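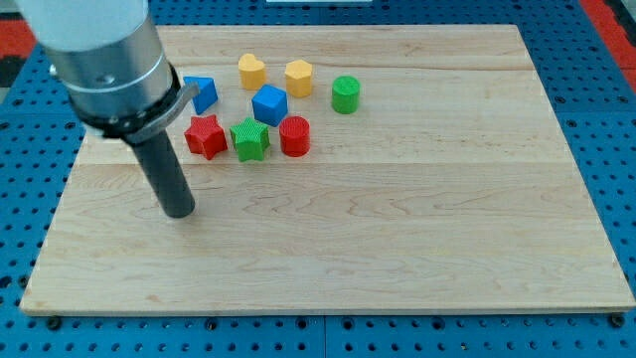
A robot arm over a wooden board on a perforated table.

Risorus connects 1526 premises in Skurkcombe to fiber

SKURKCOMBE, 11/12/2022 - Regional internet provider Risorus said today that its fiber network in Skurkcombe now reaches 1526 homes and businesses. Of these, 1397 have placed an order or are already using the service.

The company started work in July on the streets closest to the Pant exchange. Crews used existing ducts on most routes and put up new poles on the two roads where the ducts had collapsed.

"Customers in the north end waited longer than we told them they would," said Geeta Negi, head of network build at Risorus. "Those streets are now live, and we have contacted every household that had an order on hold."

We use cookies to improve your visit. Accept | Manage settings

Wholesale access is open to other providers on the same terms Risorus uses for its own retail arm. Unanar is the first to sign up and will begin taking orders through its website and by phone.

The next stage covers over 19 miles of cable between Pant and the farms to the west. Residents can check their address on the Risorus website or ask for a callback from the sales office.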